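Daily Word Counts Are a Poor Measure of a Writer

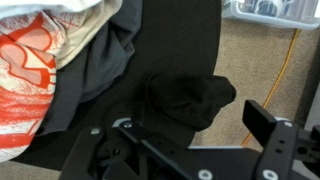

Every January the writing blogs fill up with pledges, and most of them are the same pledge: 1000 words a day until the book is done. I made it three years in a row. I kept it for 59 days at best, and the draft I got out of those days was one I mostly threw away.

My objection is simple. A daily count rewards typing. If a chapter needs two pages taken out, the honest day's work is a negative number, and the pledge calls that a failure. So you leave the two pages in and write more behind them.

Lise Bergeron, whose novel Urnham I reviewed in this space, writes 300 words on a good day and cuts freely on the others. Her book came in at 189 pages. It took her almost six years, and I can't find a slack paragraph in it.

I know the argument on the other side. Beginners need a habit, and a number is easy to check. Fine, use one for your first draft. After that I would count hours at the desk, or finished scenes, and I would stop posting the total in the sidebar. Readers of a blog can't tell anything from it, and other writers only use it to feel behind.

I took my own counter down last week. The second draft of Semwal is on chapter four.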